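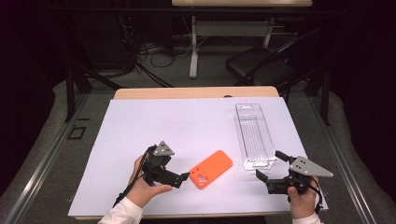 Mafalda Quintela says I went at it the wrong way, and that anyone drinking as much coffee as I was should come down by half a cup every few days and not stop in one go. She wrote that under my last entry. She also says the headaches would have been milder, and that I should quit checking my pulse. She may be right on all of it.

Day 18 without caffeine. For the record, I was at 400 milligrams on a normal day and more when we had month-end at work. I got that number by adding up what the labels said, plus a guess for the office machine, so it could be off in either direction.

Slept from eleven to just after six. Woke up once. No headache today, and only a dull one on Thursday that went away after lunch. The first week I had one every afternoon, behind the eyes, and twice I took something for it and then found out the tablets had caffeine in them. I threw the rest of the box out and bought the plain kind at Macedo, where the pharmacist said people come back with the same question all the time.

Resting pulse was 56 this morning. It was higher in September but I wasn't measuring at the same hour then, so I don't put much weight on it.

The hard part of the day is still nine o'clock. Everyone goes down to Gisonau and stands in line and I go with them and get an Eltora, the decaf one. It tastes fine. I know decaf has a little caffeine left in it and I decided at the start that I would allow one cup. Mafalda counts that as cheating - I don't.

Evenings I have been drinking the Gritela mint tea. Used up the box, need to get more.

Mood was flat until mid-afternoon, then normal. I was short with my brother on the phone and called him back later to say sorry. I don't know if that had anything to do with the coffee. He has been trying to get me to go in on a fishing license with him and I keep not answering.

Worked late, ate rice and eggs. Checkup is next month and I want to ask whether I should stay off it completely or if a cup on weekends is all right. Going to bed at ten thirty.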